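Best way to store big serving plates?

mudgeeroad
Posted in January
We've ended up with a lot of large round plates after my aunt downsized. Most are plain white, a few have printing on the face. They're too wide for our kitchen cupboards, so for now they're stacked on the sideboard with tea towels between them. I'm thinking about a vertical rack, either a Wovard one or something cheaper. Anyone storing theirs upright? Does it wear the rims?

kelpie_77
Upright for years here, no chips. Get a rack with coated slots, and measure the depth of the shelf first. Mine stuck out past the door and I had to swap it.

potsnpans
I'd go flat. A plate standing on its rim puts all its weight on one small spot. Felt rounds between each plate, no more than six in a pile, heaviest at the bottom. I paid 80 cents each for the felts at Wedell.

kelpie_77
The weight of one plate is nothing. Six in a pile is a lot more on the bottom one, and you have to lift five to get to it.

mudgeeroad
That's my problem with the pile. The one we use most is always near the bottom. It's white with an orange sunburst in the middle and red Chinese characters around it, 該吃飯了, which is "time to eat". It comes out for every family dinner, so I don't want it in a box in the garage.
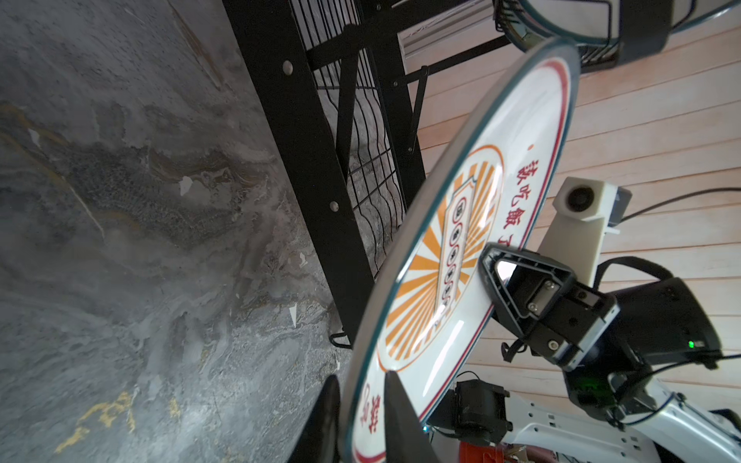
I'd also like to be able to see the pattern when it's put away, if there's a tidy way to do that. The wall next to the fridge is free but it's plasterboard, and I don't trust hooks in it.

Drandmont
Don't hang anything you eat off every week. You'll get sick of taking it down. A single easel stand at the back of the bench works fine and costs next to nothing.

potsnpans
Easel on a bench with kids in the house? No thanks.

Drandmont
Mine has a lip at the front and rubber feet. Push it back against the splashback.

tinroof
Are you putting them through the dishwasher? If the colour is printed over the glaze it can fade. I hand wash anything with red or orange on it.

mudgeeroad
Hand wash only, mostly because it doesn't fit. No kids here, but there is a cat.

potsnpans
Then flat, in a drawer. A deep pot drawer will take big plates if you clear out the lids.

mudgeeroad
Measured the bottom drawer and it's 205 mm deep inside, so height is fine for a short pile. I'll put the plain ones in there with felts and try the easel for the sunburst one. Will report back if the cat gets involved.

kelpie_77
Still reckon you'll want the rack by winter.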